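Cups, bags and small things: the takeaway table at Dresell
Gallery, April 15, 2024

Welcome to our small gallery from the Dresell packing day. We prepare takeaway sets for the Trekura reading evenings, and many people have asked which things we use. Most of them are very ordinary, but we like them to look nice together.

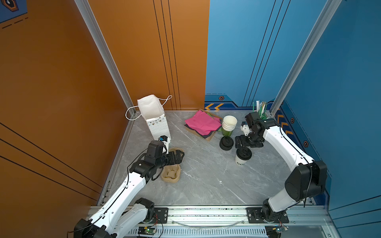
The gift bag
White paper with a print of tiny grey triangles and dots, and white rope handles. We put the tissue in first and let it show a little at the top – it makes even a simple present more friendly.

Cloths
The bright pink one is folded on top of the darker one, grey with some purple in it. Please fold them again after use, the pink one always outside.

Bowls and the green cup
The white paper bowls are stacked one inside another, and the green cup is under them. We buy the bowls in packs of 100 and keep them until November.

The "GO" cup
A white paper coffee cup with a black lid, for guests who must catch the bus to Wurnden. Two more black lids are lying flat in front of the green cup.

Straws and stirrers
Green and white, wrapped, all in one holder. For the last evening we prepared 49 sets, and every set had one straw and one stirrer.

The next gallery will come from Herrera, where we pack the cakes. If you wish to borrow cloths for your own evening, please write to us four days before.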